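# El prado de Zadel

Azra llegó a Zadel el primer día de junio con una mochila, unas botas prestadas y una carta de su abuela en la que ponía, con letra de colegiala, que el manantial estaba «detrás del prado grande, donde canta la piedra». ¡Donde canta la piedra! Lo había leído tantas veces en el tren que ya le sonaba a estribillo. 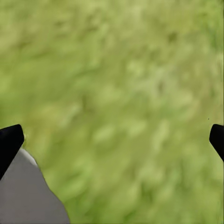

La pensión se llamaba Skusik y la llevaba una irlandesa, Sinéad Doherty, que había venido a pasar un verano y se había quedado veinte años. Le puso delante un plato de sopa antes de preguntarle el nombre.

—¿Ionescu? —dijo después, con la cuchara de servir en el aire—. ¿De los Ionescu del molino?

—Mi abuela nació en el molino.

—¡Pero entonces tú eres de aquí, criatura!

Y la besó en las dos mejillas, y le puso más sopa, y a Azra, que jamás en su vida había sido de ningún sitio (había crecido en seis pisos de tres ciudades), se le subió un calor a la cara que no venía del plato.

Aquella noche casi no durmió. Por la ventana entraba un olor a heno y a tierra removida, y se oía un pájaro, uno solo, empeñado en decir siempre lo mismo. Pensó en su abuela de niña, descalza por ese camino, y le entraron unas ganas tremendas de levantarse y salir corriendo con las botas a medio atar.

Se levantó a las seis. En la cocina ya había gente: Gijs Bosman, un holandés altísimo que dibujaba mapas de senderos, y Nermin Değirmenci, que estudiaba apellidos y se había emocionado con el suyo propio, porque quería decir «molinero» y el pueblo estaba lleno de ruinas de molinos.

—Yo voy contigo —dijo Nermin en cuanto oyó lo del manantial—. Una piedra que canta no me la pierdo.

—En mi mapa no hay ningún manantial —dijo Gijs.

—Pues lo añades.

Gijs se quedó pensando, se bebió el café de un trago y fue a por los lápices.

Subieron los tres por el camino del cementerio. ¡Qué mañana! Había amapolas en las cunetas, había lagartijas en todos los muros, y abajo el río Citura brillaba a trozos entre los chopos. Nermin hablaba sin parar de molinos, de muelas, de un tal Madigan que había sido el último en moler centeno y que, según el registro, había pagado sus impuestos en gallinas. Azra lo escuchaba a medias y se reía entera. Llevaba la carta en el bolsillo y la tocaba cada pocos pasos.

El prado grande era mucho más grande de lo que había imaginado. La hierba les llegaba a las rodillas, y cuando soplaba el viento se tumbaba toda hacia el mismo lado y volvía a levantarse con un susurro larguísimo. Gijs contó los pasos de punta a punta, ciento ochenta y cinco, y los apuntó en el margen de la hoja con un entusiasmo que no le había visto nadie en la pensión.

Detrás del prado había zarzas, y detrás de las zarzas, una pared de roca.

—Bueno —dijo Nermin—. Que cante.

Se callaron. Cantaba un grillo. Cantaba, muy lejos, la sierra mecánica de alguien. Azra pegó la oreja a la roca, primero en un sitio y luego en otro, arañándose los brazos, con el pelo lleno de ramitas. Nada. Se movió un poco más a la izquierda, donde la pared hacía un recodo y crecían unos helechos, y entonces lo oyó.

No supo decir qué era. Un hilo de sonido, una nota grave con otra más fina encima, como cuando alguien tararea en la habitación de al lado.

—¡Aquí! —gritó—. ¡Aquí, aquí, venid!

Nermin pegó la oreja y abrió mucho los ojos. Gijs tuvo que doblarse casi por la mitad, y se quedó así tanto rato que pensaron que se había quedado enganchado.

—Es un si bemol —dijo por fin.

Apartaron los helechos con las manos. Debajo había una pila de piedra tapada de barro y de hojas viejas, y la vaciaron a puñados, riéndose, con el barro hasta los codos. En el fondo apareció una grieta de dos dedos por la que asomaba el agua, y en cuanto le quitaron el tapón de raíces salió de golpe, heladísima, y les empapó los zapatos a los tres.

Azra bebió con las manos. Sabía a hierro y a menta. Luego vio las letras en el borde de la pila, torcidas, hechas con un clavo o con una navaja: una C y una M.

—¿Tu abuela? —preguntó Nermin.

—Mi abuela se llamaba Elena.

Volvieron a la pensión chorreando. Sinéad los recibió con toallas y con un montón de preguntas, y cuando oyó lo de las iniciales soltó la toalla que tenía en la mano.

—Catríona Moriarty —dijo—. ¡Mi tía Catríona! Vino a dar clases de inglés una temporada, antes de casarse. Fue por sus cartas que yo conocí Zadel. Siempre hablaba de una amiga del molino que silbaba mejor que los mirlos.

Azra sacó del bolsillo la carta mojada y la abrió sobre la mesa con muchísimo cuidado. La tinta se había corrido por los bordes, pero la última línea se leía todavía: «Y si la piedra no canta, silba tú primero, que así lo hacíamos nosotras».

Gijs ya había desplegado el mapa junto a los platos.

—¿Cómo lo llamo? —preguntó, con el lápiz azul en la mano.

Azra y Sinéad contestaron a la vez, cada una un nombre distinto, y él los escribió los dos.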